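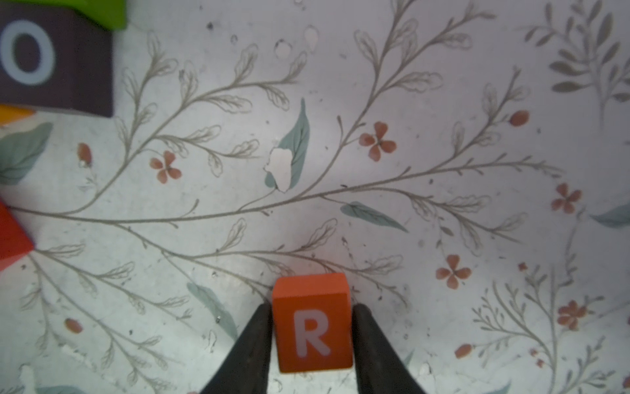 Photo: Wenumik Play Library

Toy and playroom check, Lidura branch
Date: 01/09/2018

1. Small parts. All letter blocks tried in the test tube. OK. Comment: two blocks have rough corners, please sand them or take away.
2. Paint. No flakes found. OK.
3. Battery covers closed with screw. Not OK on the Brundis music box, the screw is missing. Removed from shelf.
4. Shelf fixed to the wall. OK. Comment: the upper bracket moves a little, to check again in January.
5. Electric sockets covered. 18 checked, 2 without cover. New covers are ordered.
6. Cleaning liquids locked. OK. Comment: the key must not stay in the door.
7. Exit way free. Not OK, stroller was parked there. Moved during the visit.

Copy sent to the Muñoz office.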